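climberg-notes：一份关于家用菜谱的数据说明

最近一次改动：二月

先说它是什么

climberg-notes 收录了 1043 条家常菜谱，全部来自手写纸片、信封背面、挂历边角和一本封皮已经脱落的账簿。名字取自 Climberg，一条坡度不讲道理的街，最早那批纸片就是在那条街上的一间厨房里找到的。菜谱的主人姓 Dukow，一家三代，字一代比一代难认。

数据集的用途，按最初的设想，是研究人们怎么在纸上记一道菜：省略什么，啰嗦什么，什么时候忽然开始骂邻居。后来有人拿它做饭。我们不反对，但请先读完“已知问题”一节，尤其是关于盐的那部分。

文件结构

recipes.tsv：主表，一行一条菜谱。
fragments.tsv：只剩半截的，共 65 条。有的只有配料，有的只有火候，有一条只有“千万别像上次那样”。
units.tsv：计量单位对照表。
people.tsv：纸片里出现过的人名，已换成代号。
notes/：转写时的争论记录，按菜名归档。“炖牛肉”那个文件最长，不建议睡前看。

字段说明

id：编号。不连续，原因见更新记录。
title：菜名，照原文。原文没写菜名的填“无题”，不许自己起。早期有位转写者给无题菜谱起了名字，诸如“秋日私语浓汤”，已全部撤回。
lang：主要语言。一条里混用三种语言的很常见，填最先出现的那种。
hand：笔迹编号，A 到 F，共 6 种。E 和 F 很可能是同一个人，一个用右手，一个用左手，或者一个在喝酒前，一个在喝酒后。
body：正文。保留错别字，保留划掉的字，划掉的字放在方括号里。
quantity_raw：原文里的用量，例如“一把”“够了就行”“蓝杯子两杯”。
quantity_g：折算成克的用量。能不用就不用。
stain：纸上有无污渍，取值为有、无、整张都是。
confidence：转写者对自己的信心，一到五。请注意 Kam-wah Kao 从来不打五分，Marisol Pacheco 从来不打五分以下，两人的分数不能直接比较。

关于计量单位

units.tsv 是全套文件里花时间最多的一个，也是最不可靠的一个。主要的麻烦出在“蓝杯子”上。它在主表里反复出现，从面粉到鸡汤都用它量，可是没有一张纸写过它多大。Dukow 家现存的蓝色杯子有好几只，大小各异，每位亲戚都认定自己手里那只才是正品，其中一只杯底印着的年份比菜谱本身还晚。

我们最后取 300 毫升。依据是一条蛋糕菜谱，里面蓝杯子和磅同时出现，可以反推。反推的前提是那条菜谱没写错，而 Ayantu Negussie 照着它烤过两次，两次都得到一块适合垫桌脚的东西。因此 300 这个数应当理解为一种外交成果。

“一指深”按两厘米算。“老太太的一撮”和“普通一撮”分开登记，前者大概是后者的两倍，取决于老太太。“邮票大的一块黄油”已折算，但原文没有说明是哪国邮票。
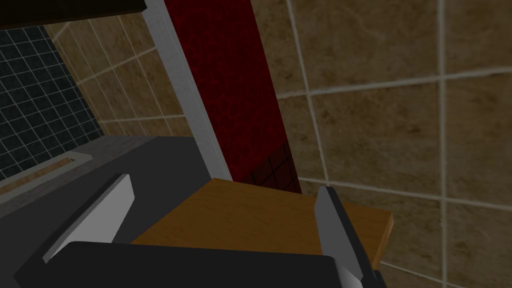 时间单位稍好一些。“半小时”基本可信，“一会儿”从五分钟到一下午都有，“等 Wei 的车开过去”则需要一点背景：Wei 是当年沿街送面包的铺子，据说每天上午十点经过。所以“等 Wei 的车开过去再加土豆”是一个相当精确的指令，条件是你住在那条街上，并且那天有人买面包。此类表达共用一个标签 local_clock，没有折算，也不打算折算。

转写流程

每张纸由两个人分别转写，再由第三个人对照。第三个人通常是 Lorna Forsyth，她不做饭，这一点起初被视为缺陷，后来成了最大的优点。会做饭的人看到“加糖”会想当然，看到“加三勺盐”会悄悄改成一勺。Lorna 看到什么写什么，连“加入玻璃弹珠”都原样录了进去。后来查明弹珠是垫在锅底防止牛奶溢出的，原文完全正确，错的是当时在群里笑得最大声的几位。

争议超过两轮的条目进 notes/，附双方理由。理由请写给人看。“显然是百里香”算不上理由，“你再看看”也算不上。

字迹辨认方面，笔迹 C 的“一”和“七”几乎没有差别，这在写蒜瓣数目时影响有限，在写烤箱时间时影响很大。凡是 C 写的“一”和“七”，正文里都标了问号。请不要来信要求我们去掉问号，问号是这份数据里最诚恳的部分。

语言和翻译

正文没有翻译。title_zh 一栏是中文译名，仅供检索。翻译时遇到的困难集中在汤上，原文里有一整套区分稠汤、不太稠的汤、星期里剩下来的东西煮成的汤的词，中文一律变成“汤”，信息损失严重，味道损失不详。

Ataahua Pryor 正在补一份注释版词表，进度取决于她的耐心。目前完成到第三种汤。

已知问题

一、盐。笔迹 A 的主人口味极重，或者勺子极小，两种解释都有人支持。照 A 的用量做饭前请先减半，尝一口，再想想自己平时喝多少水。

二、重复。同一道卷心菜卷以不同面目出现多次，配料顺序不同，指责对象也不同。我们没有去重，研究“家里谁做得才对”的人会感谢我们。

三、缺页。账簿中间少了几页，位置恰好在甜点和果酱之间。家里的说法是被借走了。借的人是谁，说法不一，语气一致。

四、食品安全。部分保存类菜谱的做法不符合今天的标准。凡涉及罐装、腌肉和“在窗台上放到它自己说好了为止”的，preserve 一栏标为 1。请把它们当史料读，不要当午饭。

五、偏差。写下来的都是需要写下来的菜。天天做的东西没人记，所以主表里节庆大菜过多，炒鸡蛋一条也没有。拿这份数据推断一家人平时吃什么，会得出他们每天都在过节的结论。

六、quantity_g 有若干负数。原因还在查。

隐私

人名全部换成代号，街坊的姓氏也处理过。批评他人手艺的句子予以保留，但对象一律改为“某人”。有两位亲属读过初稿后来信，各自确认“某人”指的是自己，并要求更正面团的部分。面团的部分没有改。

与 Indbridge 的关系

扫描工作借用了 Indbridge 阅览室的平板扫描仪，条件是纸片进门前先掸掉面粉。这个条件我们基本做到了。Indbridge 不对内容负责，也明确表示过不想对盐负责。

许可

转写文本可自由使用，注明出处即可。扫描图不公开，需要核对某一条的，请写明编号和理由。想做饭不算理由，但我们一般还是会给。

怎么提意见

请在问题列表里新开一条，标题写编号加菜名。以下几类会直接关闭：认为自己奶奶的做法更好的；要求统一菜名写法的；询问能不能把猪油换成椰子油的。最后这一类请直接去问 Dukow 家的人，并请事后告诉我们他们怎么说。

更新记录

1.3：补入信封背面的一批。修正“蓝杯子”在鸡汤类中的折算。Kam-wah 保留意见，见 notes/。
1.2：撤回转写者自拟的菜名。编号从此不连续，因为有几条“菜谱”经核对是洗衣店的收据。
1.1：弹珠恢复原文。
1.0：首次发布。漏掉了账簿的后半本，当时压在秤底下。

待办

核对笔迹 E 和 F。
查负数。
第四种汤。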